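Handout 4: Learning to Sort from Corrections

Welcome back, everyone, and thank you for the lively questions after the last session (I am still thinking about a couple of them). In this handout I want to go slowly through one method, the one we call correction-weighted imitation, because it is the method behind your lab exercise and because I think it is easy to nod along to and then get stuck on when you sit down to program it. Please read it before lab, with a pencil if you are the pencil sort.

1. The task

We want an arm to pick up a small medical item from the work surface and put it into the right one of three bins. A person can do this while talking about the weather. For a learned policy it is a surprisingly rich little problem: the items are light and mostly wrapped, they crumple and tip over, and the bins stand side by side, so a small error in aim at the end of the motion becomes a wrong answer.

The policy takes in camera images together with the joint positions of the arm, and puts out a short chunk of motion, which the controller carries out before asking for the next one. We start with plain behavior cloning. You collect demonstrations, you train the policy to copy them, and you hope. Our starting set, which we call Govar, has 2000 demonstrations in it, and you will find it in the shared course folder.

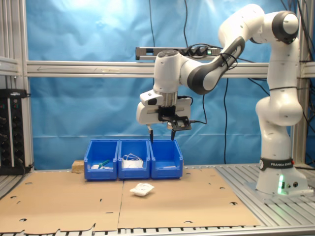

Irfan Orakzai wrote in the margin of last year's copy: I don't see why we need corrections at all if we already have that many demonstrations. Wouldn't it be simpler to collect another batch and train for longer?

I love this question, and I'm going to spend a whole section on it.

2. Why more of the same doesn't help much

A good demonstrator rarely makes mistakes. That sounds like a blessing, and for a while it is, but it means the training data covers a narrow path through the space of things that can happen. The policy, being a beginner, drifts a little to one side. Now it is looking at something no demonstrator ever showed it, so it drifts a little more, and after a few chunks of motion it is hovering between two bins with no idea what to do. You met this in Handout 2 under the name of compounding error.

Collecting another batch from the same good demonstrator mostly gives you more examples of the narrow path. What the policy is short of is examples that begin in trouble and end well. So we let the policy run, we watch it, and when it starts to go wrong a person takes over and steers it back. Each takeover is stored as a correction, along with the few seconds of policy motion that led up to it (keep those seconds, please! I'll come back to them).

3. The weighting

Suppose you have your big pile of demonstrations and a much smaller pile of corrections. If you pour them together and sample evenly, the corrections hardly ever turn up in a training batch and the policy barely notices them. If you train on the corrections alone, it forgets how to do the ordinary part of the job. We need something in between, and the simplest thing is a weight.

Write the loss as a sum over all stored time steps. Demonstration steps get weight 1. Steps inside a correction get weight w. Steps in the lead-up, just before the person took over, get weight 0, so that the policy isn't taught to repeat the very thing it was rescued from. In our lab code w is set to 5. There is no deep theory behind that value. We tried several, and this one was good enough that we stopped fiddling.

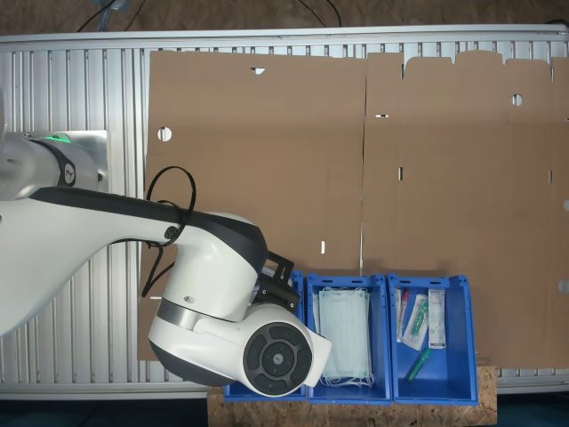

A weight of zero seems wasteful to me, Bhutto objected when I first taught this section, and couldn't the lead-up steps be used as negative examples instead?

They could, and people do work along those lines. The difficulty is that we don't know which of the lead-up steps was the bad one. A person takes a moment to react, and some of the motion before the takeover was probably fine. Push the policy away from all of it and you may push it away from perfectly sensible behavior. We do use the lead-up for something else, though, namely to train a small classifier that guesses when a takeover is likely. That is the optional part of the exercise, and I do hope a few of you will try it.

4. Running a round

One round of the method goes like this. Load the current policy. Put a single item on the surface, somewhere it hasn't been yet in this round, and tell the logging program (ours is called Dritley) which bin is the target. Start the policy and keep your hand on the takeover control. Step in as soon as you are sure it is going wrong, and hand control back once the gripper is in a place the policy can cope with. 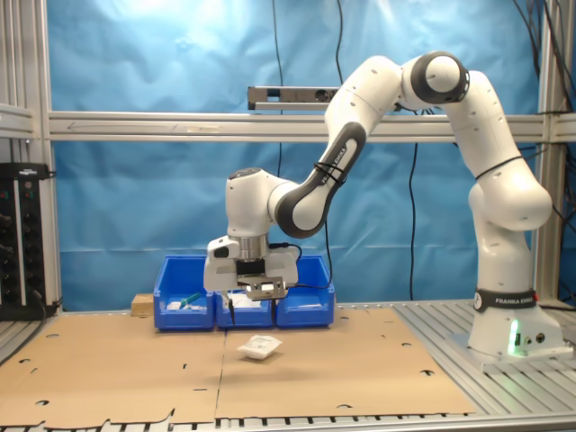 Handing back is where most beginners slip up. It is very tempting, once you are steering, to finish the whole job yourself and drop the item neatly into its bin. Do resist! If you always finish, the corrections all turn into half demonstrations, and you never find out whether the policy could have managed the rest. Give it back early, and take over again if you must. Two short corrections in one trial are perfectly fine.

Please also stay consistent about when you step in. If one partner in your pair is patient and the other is nervous, your data will contain two different ideas of what trouble looks like. Talk it over before you start and write down what you agreed.

After 13 rounds we freeze the policy and evaluate it with no takeovers allowed. Evaluation positions come from a fixed list, which you will find next to the training script. Don't practice on them, and don't use them for corrections.
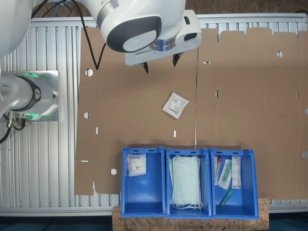 When you score a trial, record the grasp and the placement separately. A policy can be lovely at picking up a pouch and hopeless at choosing the bin, and a single success rate hides that completely. I would also like a short sentence in your own words for every failure. "Let go too soon" is worth more to me than a column of zeros.

5. For the lab report

Train three policies: one on Govar alone, one on Govar plus corrections with even sampling, and one with the weighting from section 3. Use the same number of training steps for all of them, and say in the report what that number was. Then plot grasp and placement success for each.

If your weighted policy comes out worse than the plain one, report it anyway and look first at your lead-up boundaries. In my experience the takeover flag is often logged a little late, so that the first steps of a correction are marked as lead-up and thrown away. The script in the Tistivham folder will draw the flag and the gripper speed on one plot, and the lag is easy to spot by eye.

Reports are due at the end of April, by 5 in the afternoon. Bring your plots to office hours before then if they puzzle you, even if they are half finished.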